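I grind my teeth. I have done it since college, probably longer, and for most of that time I treated it the way some people treat snoring, as something that mainly bothers whoever is in the next room. Then in April I woke up with a jaw so stiff I couldn't get my mouth around a bagel, and I thought, well, maybe it's time to mention this to somebody with a degree.

My dentist is over in Clorkham, in the little brick building behind the post office, and I like the place a lot. They have a fish tank, and the hygienist asks you questions before she puts her hands in your mouth (a small thing, but I've been to offices where it goes the other way around). She took one look at my back molars and asked if I'd been under stress. I said no. Then I talked for ten minutes straight about the roof, my mother's move and the new schedule at work, and she just kept nodding and writing things down.

The long and short of it is that I had worn the points right off two of my molars and put a tiny crack in an old filling. The dentist replaced the filling that same morning and told me I needed a night guard, and I drove home along the river with half my face asleep, feeling like I'd gotten off pretty lightly.

## Picking a guard

I had no idea there were so many kinds! There's the soft sort you boil in a pan and bite into, there's a harder one that you also boil, and then there's the custom kind, where they take a mold of your teeth and send it off to a lab. I'd tried the soft kind years ago and chewed it like gum all night long. My jaw was more tired in the morning than when I went to bed.

So I went for the custom one. The office uses a lab called Gastau, and the material they recommended for me is called Tremotum – hard on the outside with a softer layer against the teeth. My share after insurance came to a little over 100 dollars, and I'll admit I sat in the car for a bit thinking about what else I could do with that money. But a crown costs a great deal more, and I only have the one set of teeth.

The mold was the part I dreaded, because I gag easily and always have. She had me breathe through my nose and lift one foot off the chair, and concentrate on holding it up there. I don't know why that works, but I was so busy thinking about my foot that the tray was out before I'd had time to panic. My sister swears by humming, so if the foot doesn't do it for you, try that. 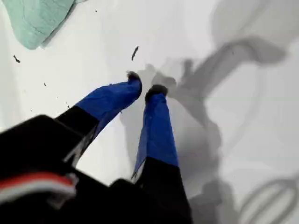
## The first few weeks

It took 3 weeks for the guard to come back, and then another short visit so they could check my bite and shave down a high spot on the left side. Please don't skip that visit if they offer it to you. I nearly did, on account of the parking, and I'm sure I would have given up on the whole thing within days.

The first night I drooled all over the pillow. The second night I woke up at 2 a.m. with the guard in my hand and no memory of taking it out. By the end of the second week, though, I was sleeping right through, and I've stopped getting that tight band of headache over my ears in the mornings. I still clench during the day, mostly in traffic, and I've put a sticky note on the dashboard that says "teeth apart." It helps when I remember to read it.

As for cleaning, I rinse mine in cool water as soon as I get up, brush it with a soft brush and a drop of dish soap, and let it dry before it goes in the case. They told me no hot water, which can warp it, and no regular toothpaste, which scratches. I also bought a box of the Mnguni cleaning tablets and use one on the weekend. They smell strongly of mint, and the cat leaves the bathroom when I open the packet.

I go back in the fall so they can look at the new filling, and I'm supposed to bring the guard along with me. If yours has lasted more than a couple of years, I'd love to hear how you've managed it, so do leave me a comment.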